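The Ferry to Firia

The ferry to Firia left at seven in the morning and she was on the quay by half past six with her mother's suitcase. It was October and the summer boats had stopped. There was one crossing a day now, out in the morning and back at night, and the man in the ticket hut wanted to know if she was coming back on it.

"I don't know yet," she said.

"Single's cheaper," he said, and sold her a single.

She sat inside, near the tea counter. The suitcase was heavy and she kept one foot against it. It held the letters, the blue coat, and a tin box that her brother had said should go to the aunt and no one else. He had offered to drive her to the harbour and then rung to say he had a meeting. She hadn't minded. He would have talked all the way about the house.

It had been almost 30 years since she had made the crossing. She had been ten, and sick over the side, and her mother had held her by the hood. What she remembered of the island was the smell of the aunt's hall - paraffin and apples - and being told not to touch the clock.
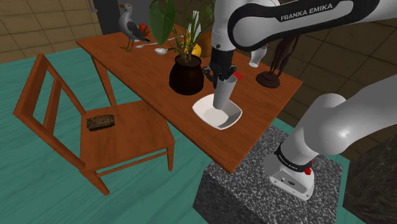

The aunt was waiting at the slip in a man's raincoat. She was smaller than she had been. She looked at the suitcase before she looked at anything else.

"That was mine," she said. "She borrowed it to get married."

They walked up the hill, taking turns to carry it. The shop had gone and the chapel had a new roof. At the house the aunt put the kettle on and cut some bread, and only when they had eaten did she wipe her hands and open the case on the kitchen floor.

She took the coat out first and hung it behind the door. She put the letters on the dresser without untying them. Then she sat down with the tin and worked at the lid with a butter knife until it gave.

There was money in it, in old notes, with a sheet of paper folded round them. The aunt counted it twice. It came to 762.

"What is it?" the niece asked.

"It's the boat," the aunt said. "Our father's boat. She sold it the week she left and I told her I'd not speak to her until I had my half."

"And did you?"

"Did I what?"

"Speak to her."

The aunt folded the paper again and put it in her apron pocket. She didn't say what was written on it.

"You can't spend those now," the niece said. "The bank might change them."

"I don't want them changed."

She put the lid back on and stood the tin on the shelf beside the clock. It was nearly two. The rain had come on and the far side of the harbour had gone from the window.

"The boat goes at six," the aunt said. "Or there's a bed made up."

The niece said she had only bought a single. The aunt nodded and went out to the shed to fetch more coal.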